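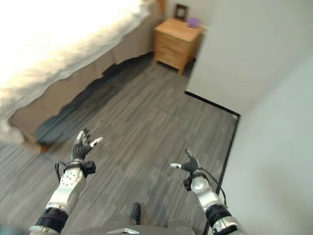
*Fig. 1. Guest room with white bedspread, tan bed skirt, and two-drawer nightstand.*

## Unit 4: The Bed and What Stands Near It

Handout for Housekeeping and Room Care, Brernerdale Adult Education. Bring this to the practice session along with your workbook. The reading is Gaillard, pages 11 to 14.

### 1. Terms

**Bedspread.** The top cover. It goes over the blankets and hangs partway down the sides. A full-length spread reaches the floor and needs no skirt. A shorter one leaves the side of the box spring showing unless there is a skirt under it.

**Bed skirt.** Also called a dust ruffle in older books. It hangs from the level of the box spring to the floor. It can be gathered, pleated, or flat. In Fig. 1 the skirt falls straight down and is a darker color than the spread, so the line between the two is easy to see.

**Drop.** The distance from the top of the box spring to the floor. Measure it before you buy or hem a skirt. Measure at both sides and at the foot, as old floors are often uneven. The Brernerdale practice house was built in 1891 and the drop changes from one side of the bed to the other.

**Nightstand.** Any small table or cabinet by the bed. The one in Fig. 1 has short legs, so there is a gap under it that has to be cleaned.

### 2. Order of work

Work from high to low and leave the floor for last.

1. Open the window or door and let the room air while you strip the bed.
2. Make the bed with the sheets and blankets you need.
3. Lay the spread on and center it. Check the overhang on each side before you smooth anything.
4. Smooth from the middle out to the sides, then from the head down to the foot. Pull the lower corners last. Most of the wrinkles that are left will be near the edge where the cloth turns down over the side.
5. Straighten the skirt. Go along it with one hand and feel for places where it has been tucked up under the mattress.
6. Dust the headboard and posts, then the nightstand.
7. Do the floor, including under the bed.

Do not iron a spread on the bed. If the folds from storage won't come out by hand, take it off and send it back to the laundry room.

### 3. The nightstand

Lift things off the top — don't slide them. A picture frame gets picked up, dusted on the front, back, and bottom edge, and put back where it was. Small personal items go back in the same spot too. We do not open drawers in an occupied room.

For a light wood finish, use a dry cloth first and a barely damp one only on marks. Wipe with the grain. Arkotine polish is for the dark furniture in the hall and is not used on light wood. Wipe the drawer fronts and run a corner of the cloth along the seam between them.

### 4. Under the bed

The side of the bed away from the light is where dust gets missed. The floor along the skirt can be in deep shadow even when the spread is bright, as it is in Fig. 1. Fold the skirt up onto the bed in sections and use a flashlight. Wipe the bed legs with a dry cloth while you are down there.

Skirts are shaken out outdoors every week and washed in October with the other heavy cloth. The Trarkoleck vacuum has a flat attachment that fits under most frames. It is kept in closet 131 — sign it out and back in.

### For next time

Measure the drop of one bed at home in three places and write down all three numbers. Read the section on hems.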